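The Arm on Camia Street

Zübeyde Dursun built the arm in the room where her mother used to iron. She started in May, when the evenings became long enough to work by the window, and she told the people at her office that she was learning to cook. In a way this was true.

The motors came from Zoritley, four in the first box and then four more when she burned two and lost her trust in the others. The camera was small enough to sit at the wrist. For the fingers she made many drawings, and at last she chose a shape that her neighbor Halina Olszewski said looked like the beak of a tired bird.

Halina was 70 and had worked for most of her life in the bakery of the Yazıcı family, down in the old part of Grestinberg. She came every Monday after supper with her own slippers in a bag. She did not ask how the arm worked. She asked what it was for.

"To pick things up," said Zübeyde.

"You can pick things up."

"Yes. But it must learn also."

Halina sat down in the good chair and watched. The arm went down, opened, waited, and closed on the air beside a wooden spoon. It lifted the air carefully and carried it to the other side of the table.

"Very gentle," said Halina.

By the third week it could take the spoon, and also a cork, and once an egg, but Zübeyde had stopped breathing for the egg and did not want to repeat it. The problem was things that lay in other things. A spoon on a table is easy, because the table stays where it is. It was Halina who said that at the bakery the new girls always learned with rice. You gave them a tray of rice and something to take out of it, and when they could do it without spilling, they were allowed near the pastry.

"Why rice?" asked Zübeyde.

"Because it moves when you are nervous."

So on the next visit they brought rice from the kitchen, and a black tray, and a carrot. Halina chose the carrot. She laid it down and turned it a little with one finger, as she would do for a guest's plate, and then she went back to her chair. Zübeyde sat at the keyboard and brought the arm down slowly.
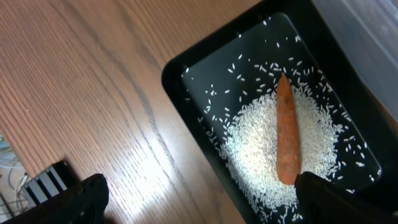

"It is thinking," said Halina.

"It is waiting for me. I have not told it to close."

"Then what are you waiting for?"

Zübeyde did not answer. She had 460 lines of code on the screen, and she knew each of them, and still she had the feeling of standing behind a child on a bicycle. She looked at the number for the grip. She made it smaller, then a little larger, then she put it back to the first value. Outside a bus stopped and somebody laughed on the stairs.

She pressed the key.

The fingers came together. The rice made a small dry sound, and the carrot rolled half a turn and slipped out, and the arm rose with nothing and carried it, with great care, to the other side of the table.

"Again," said Halina.

The second time it slipped again. The third time the arm held it by the thick end, and the carrot came up crooked, with some grains falling from it. It hung there over the tray. Zübeyde took her hands away from the keyboard and put them under her legs.

"Do not talk," she said.

Halina was not talking. She had stood up from the chair, one slipper on and one off, and she was holding her own hand in the air with two fingers closed, exactly as high as the arm. They stayed like this, all three, until the motor in the shoulder began to hum and Zübeyde remembered that she had to bring it down.

Later they swept the table and Halina asked if she could have the carrot for soup.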